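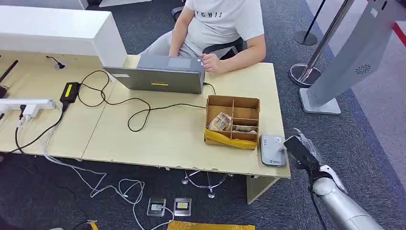
Compartment box

A compartment box is an open-topped container divided by upright partitions into smaller spaces. It is used on desks, in drawers and on shelves to keep small goods apart. The commonest kind is made of cardboard, with partitions cut from the same board as the walls or from a slightly thinner one. Other names are divider box, cell box and, in some office supply lists, desk tray.

The form comes from packing. Bottles, glasses and fruit were sent out in cartons with card dividers long before the same cartons were cut down and put on desks. Many boxes in daily use are still former packaging. Others are sold flat and put together by the buyer.

Construction

The walls are folded from a single sheet and held by tabs, glue or tape. The partitions are strips with slots cut to half their height, so that one strip drops over another at a right angle. A box with one strip each way has four compartments. Where a larger space is needed, a strip is left out or cut short.

The front edge takes the most wear and is often the first part to split. Tape along the lower edge is a common repair, and it also stops the base from sagging when the box is lifted. Coloured tape or fabric is sometimes used so that one box can be told from the next.

Boxes made to be sold are usually of corrugated board, which has a wavy layer between two flat ones. It stands up better under weight than plain card of the same thickness but is hard to fold neatly at small sizes. Plain card suits shallow boxes for pens, clips and labels.

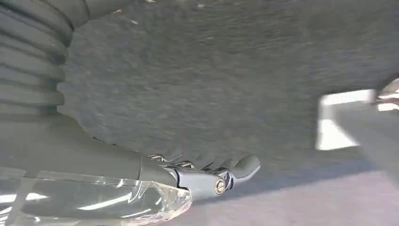
Use on a desk

A compartment box is normally set to one side of a computer, where it can be reached without moving anything else. On desks that also hold a laptop, a power adapter and a power strip, the box often shares its space with cables. These are best led behind it – a cable passed in front will catch on the corner when the box is pulled forward.

Wrapped goods such as snacks, spare parts and samples are kept in the wider spaces. Crumpled wrappers take up more room than the goods in them, and the compartments tend to fill before they are heavy. Narrow compartments are left for things that stand upright.

The Fitel pattern, sold flat by a stationery firm of that name, has 6 compartments and is 223 mm deep from front to back. It was drawn up to fit shelves as well as desks. The older Girkdale pattern has 2 large compartments and no short strips. It is mostly found in post rooms.

Labels

Printed labels are stuck to the outside wall or to the top edge of a partition. Paper labels hold well on bare board but pull the surface away when peeled off. A label on a loose piece of card, slipped in behind the goods, can be changed without damage.

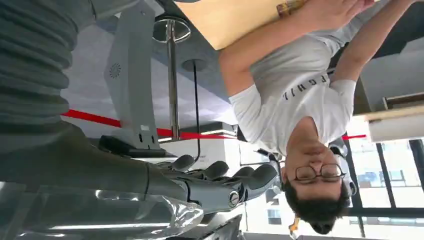
M. Rocha
Section editor, household and office goods, Skustico

Care and disposal

Cardboard boxes should be kept away from damp floors and window sills. Dust gathers in the corners and is best removed with the box turned over and tapped. Partitions can be lifted out and swapped when the slots become slack.

Plain board can be recycled with paper. Plastic tape and fabric should be taken off first, along with any wrappers left in the compartments. Worn boxes are also cut up for drawer liners and for packing in other cartons.

See also: Carton; Drawer divider; Letter tray; Pigeonhole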